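Pestden workshop notebook — two-arm bench, Monday evening

Kettle on, heater on, and a good long go at handing the tape roll from one arm to the other. Left gripper holds, right one comes in to meet it.
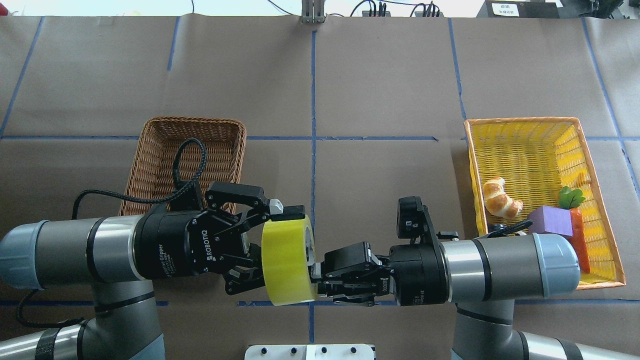 What I changed tonight

Mostly the closing speed on the right side. Callum had it at 200 in the Wemilov config and I've brought it down to 80, which feels terribly slow when you're standing there with a cup of tea, but I'd sooner be bored than chase that roll across the floor again. Left side I haven't touched.

I also re-laid the blue tape grid on the kraft paper, as the old lines had wandered a fair bit (my fault, I leaned on them). Sigrun, if your basket positions look off by a square, that'll be why — please re-measure before you blame your code!

Tally

51 tries before I packed it in, and I'm happy with about half. The bad ones were nearly all the left gripper letting go a touch early. Nhyira reckons we should wait for the right side to report a grip and then count to 3 before releasing, and I think she's on the money.

Still to do

Tidy the cable off the left gripper, which loops up over the bench more than I'd like. Ask Jean whether Purves still has those softer fingertips. Try the croissant, which everyone keeps asking about, and the carrot after that if there's time.

Collel workshop notes | Questions to Trinidad Ignacio at the front desk | Back to top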